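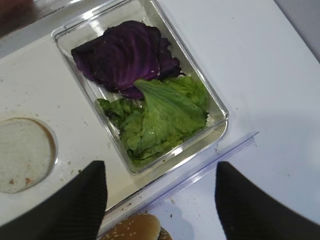

Burger Counter Gallery: Plerndale Food Hall

16 Apr 2022
By the Tanomthorpe Lunch Notes
2 min read

I am wary of any burger sold on its layout. The new counter at Plerndale, run by Gunawardena, makes a great deal of its fillings being kept apart until they are wanted, and there was a leaflet about it by the till. I read the leaflet. I still wanted to see the lettuce.

Leaves

One green lettuce leaf and one of purple-red cabbage, sharing a clear tray. Cabbage in a burger strikes me as a slaw that gave up early, though the colour is good and I can see why they like it. The white surface could do with a wipe, crumbs and all. The leaflet promises 400 burgers a day from this counter, and I would like to know who has checked.

Tomato and bread

Tomato slices stood on edge in a clear holder, with a slice of bread upright in the one below. Birkix, who fitted the counter, say that standing things up saves space.
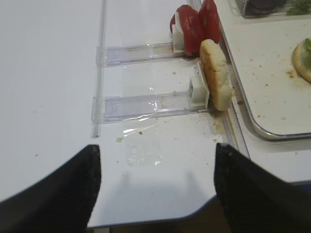

It may well do, but I have never had trouble with tomato lying down. My worry is the cut faces, which weep on to whatever is nearest, and a clear plastic channel looks like a fiddly thing to wash at closing time. The bread bothers me more. Sliced bread left out in a warm hall goes stale at the crust within 30 minutes in my kitchen, and I doubt Plerndale is any kinder to it. I'll go back in June, when the hall is hotter, and order the same again.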